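Setting up a Vakevell screening at home

1. Connect the Vakevell player to your television and switch both on.
2. Select Rentals, then enter the six-digit code from your booking email.
3. Choose your film. The Larnau trilogy is listed under each of its 3 titles.

Note: Extended cuts run up to 134 minutes. Trailers are extra.

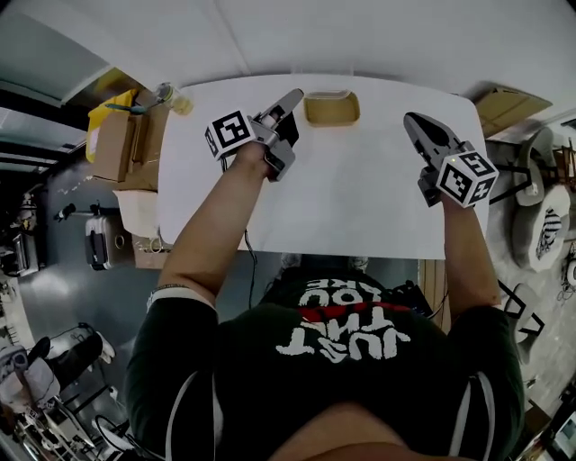

Both arms forward on a white table.

4. Set the audio to Theatre or Night. Night lowers the volume of battle scenes and keeps dialogue at the same level.
5. Press Play. Your rental period starts now.

Caution: Do not unplug the player during the opening licence check.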